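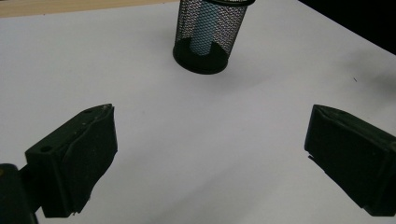 Gripper lets go mid-lift, no fault code. Anyone else?

meshmonday
So I'm losing my mind a little. Two-finger gripper, padded tips, Kavonero controller, and on light stuff it closes, says it has the part, starts the lift and then just... opens. No alarm, no fault code, nothing on the screen! The log shows 117 drops out of 1570 picks since I updated the firmware in October. Mesh pencil cups are the worst. Solid blocks, not one drop. I've already swapped the cable and put on new pads (Bultell ones, the soft kind).

torquey_pie
Pads. Soft pads squish, the controller sees the fingers still creeping inward and figures it missed. Mine did the same until I went back to the hard ones.

meshmonday
Thought of that, but it did it on the old pads too. Maybe a bit less.

gantrygoat
"Maybe a bit less" is doing a lot of work there lol. Did you log the old pads separately?

meshmonday
...no. They're all in the one pile. I know, I know.

lowbattery_lou
I don't think it's pads at all. There's a setting called hold timeout and the update put mine back to 8, which on my unit is way too short for a slow lift. Look there before you buy anything.

torquey_pie
If it was the timeout it would drop the blocks too. Same lift, same speed. Come on.

lowbattery_lou
Not if he has a separate profile for light parts, and the low force one is what got reset on mine. The heavy profile was left alone.

meshmonday
I do have two profiles! Going out to the garage to look.

gantrygoat
While you're out there, can we talk about it opening with no alarm? That bugs me way more than the cause. A pencil cup hits the table, who cares. I had a Skornero arm at my last job let go of a steel bracket the same way and it landed where my hand had been a minute earlier. Please don't reach in under it to grab drops while it's live.

meshmonday
Yeah, I've been doing exactly that. Stopping it first from now on.

OK, the light profile was on 8 and the heavy one was on 101. Set both to 101, ran it until dinner on Sunday, and got two drops, both on the mesh cups.

lowbattery_lou
Told you :)

torquey_pie
Two drops is still two drops. Put the hard pads on and run it again.

meshmonday
Fine, fine, hard pads go on tonight. Still no alarm on either of those two, so I'm writing to support about that part and I'll paste whatever they send back.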